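Frequently asked questions: showing the arm a task

Sisley teaching program, Feltley site
Last updated 18th March

These answers are for people who come in to teach tasks on the Pravik arms, either by holding the arm and moving it or by driving it from the remote station. Setup and login questions are on a separate page.

What is the difference between hand guiding and remote control?

With hand guiding you stand at the table, press the release button and move the arm yourself. The motors carry the weight, so it should feel light. With remote control you sit at the Baert station and move a pair of handles, and the arm copies you. Your task sheet says which one to use. Please don't switch halfway through a set, even if the other way seems easier.

Do I need any experience?

No. You will get a practice session before anything is saved for training. Most people are slow and jerky at the start and then settle down. People who play a lot of video games pick up the remote station quickly, but they also tend to move too fast.

How many demonstrations make a set?

A full set is 100. You don't have to finish it in one visit. We ask you to stop for a break after every 10, and the station will remind you.

What counts as one demonstration?

It starts with the arm in its home position and the gripper open, and it ends when the object is where the sheet says it should be and the arm has moved clear. Picking something up and putting it down again in the same place doesn't count unless that is the task. Neither does a run where you reached in and helped with your free hand.

Which objects do we use?

Kitchen tasks use food and ordinary kitchen things, and the objects change from set to set. A policy trained with one plain board on a bare table does fine until somebody brings a different board. So we use boards with handles, boards with printing on them, and anything else people have at home.
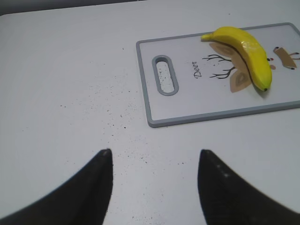
Food is handled the same way as the rest. Use a firm grip on hard things and a light one on soft things, and close the gripper slowly enough that you can stop when the fingers touch. Fruit that has been squeezed too hard goes in the compost bin and you take another from the tray. Don't eat the fruit from the tray.

Should I put the object in the same spot every time?

No. Move it a little between runs, and turn it. The same goes for the board, if there is one. You don't need a system for this. If you catch yourself setting things down in a neat row of positions, mix it up.

Does the table have to be spotless?

No. Remove anything that could get caught in the fingers, and wipe up liquids. A few crumbs or specks are fine and you can leave them there. The arm will have to work on tables like that later.

I can't see the object well from the remote station. What do I do?

Use the wrist view. When the arm is far back, the object may sit near the side of the picture or partly outside it. Bring the arm across first, get the object between the fingers, and then go down. Going down and sideways at the same time is the most common cause of bumped tables.

The fingers always look blurred in the wrist view. Is something wrong?

No, they are too close to the lens to be sharp. Report it only if the table and the objects are blurred too.

I made a mistake in the middle of a run. Should I start over?

It depends on the mistake. If you missed the grasp and can back off and try again, do that and keep going – a recovery is useful to us. If you dropped the object on the floor, hit the table hard or forgot what you were doing, press Discard. You can discard as many runs as you like and it isn't held against you.

How fast should I go?

At the pace you would use to hand something to a person. Avoid long pauses. If you need to think, do it before you press Start, because the robot learns the waiting along with the moving.

How do you know if the teaching worked?

We train on the set and then run the task without a person at the controls. For the last board task from September, the arm completed 97 of its 100 test runs. It got the other 3 wrong in the same way, by closing the gripper too early, and we asked for more demonstrations with a slow approach.

Is my voice or face recorded?

Your voice isn't recorded. We save the camera views, the arm positions and the gripper opening. The overhead camera may pick up your hands during hand guiding. If your face gets into a view, tell the desk and the run will be deleted.

What if the arm does something I didn't expect?

Let go of the handles or the release button and it will stop. If it doesn't, press the red button on the table edge. Leave everything where it is and tell the desk before you restart.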